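Chapter 8

Sorting, Pairing and Folding

Key terms: finishing, work surface, pair, mate, heel fold, flat fold, cuff fold, holdover, batch

By the end of this chapter you should be able to set up a surface for folding, lay out a sock so that its shape can be read, pair socks by size and weight, choose a fold that suits the storage space, and keep a record of unmatched items.

Chapter 7 followed a load through the wash and left it in the dryer. Most people think of the job as done at that point. In a household it may be close to done. In a laundry that serves a school, a nursing home or a hotel, the load still has to be finished, and finishing takes more labor than washing does. The machine washes thirty shirts as easily as three. Folding them takes ten times as long.

Ghada Srour ran the linen room at Ulthorpe, a residential school with 104 boarders, before she began teaching. On her first day there she was handed a bin of dry socks and told to have them back in the students' drawers by supper. The bin held more than 600 socks, nearly all of them black or navy. She began by picking up one sock and hunting through the bin for its mate. After an hour she had 30 pairs. The methods in this chapter are mostly the ones she worked out over the rest of that term, and they were still in use at Ulthorpe when we visited in April.

We begin with socks for a reason. They are small, there are many of them, and they have to be handled one at a time. A person who can work through a batch of socks at an even pace will have little trouble with towels and pillowcases, which are covered in Chapter 9.

The work surface

Fold on a table. A bed is too soft and too low, and the top of a dryer is usually too small. The table should come to the height of your hip bone or slightly above it, so that your forearms can reach over it without your back bending. A plain, light-colored top is best for dark clothing, and a dark one for whites. On a patterned cloth, the edge of a sock is hard to see and a stray thread is harder.

Wipe the surface before each batch and let it dry. Look along the edges for splinters or chipped corners that could catch a knit. Keep the unfolded batch on one side and the finished pile on the other, and leave the middle clear. If you are right-handed, you will probably want the unfolded batch on your left. Try it both ways for a few minutes and keep the one that feels less awkward.

Only one item belongs in the middle at a time. When two or three socks are in front of you, toes get pulled in with the wrong legs and the pairing has to be done over.

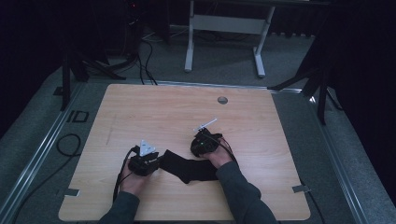 Before it can be folded, a sock has to be laid out. Put it down on its side, so that the heel makes the corner and the leg and foot run away from it in two directions. Smooth it from the heel outward, first along the leg and then along the foot. Use the flat of the fingers and press lightly. Pulling on both ends at once stretches the knit and makes a short sock look like a long one, which leads to mistakes in pairing.

With the sock lying on its side, three things can be checked. The length of the foot gives the size. The thickness of the fabric tells you whether it is a dress sock or a work sock. The heel and toe show wear, and thin places should be set aside for mending now, before the sock is paired and put away.

Pairing

Do not look for the mate of a particular sock. Sort the whole batch into groups first, by color, then by length, then by weight. Pair within the groups. With black socks, where color is no help, start with length. Two black socks that look the same in a bin often turn out to differ in the ribbing at the top or in the seam across the toe, so compare those places before you call them a pair.

Some laundries mark socks to save this step. Ulthorpe used sewn-in number tapes from a supplier called Tradico, and later switched to Sterko clips, which hold a pair together through the wash. Clips save sorting time but have to be put on by the wearer, and boys of twelve did not always do it. The Salameh laundry, described in Chapter 11, uses a mesh bag for each resident.

Three folds

The flat fold. Lay one sock on top of the other, heels together, and fold the foot up over the leg. It takes little room in a shallow drawer and does not stretch the tops.

The heel fold. Stack the pair as before, fold the toes back to the heel, then bring the tops down to meet them. The result is a small rectangle that can stand on its edge.

The cuff fold. Fold the pair in half and turn the top of one sock down over both. It holds together well in a bag or a deep bin - the reason most schools use it - but the turned top loses its stretch sooner than the other one.

Holdovers

A sock with no mate at the end of a batch is a holdover. Put it in a separate box and write the date on a slip of paper pinned to it. Check the box at the end of every batch. Section 8.4 gives a sample holdover sheet and explains how long to keep an item before it goes to the rag bin.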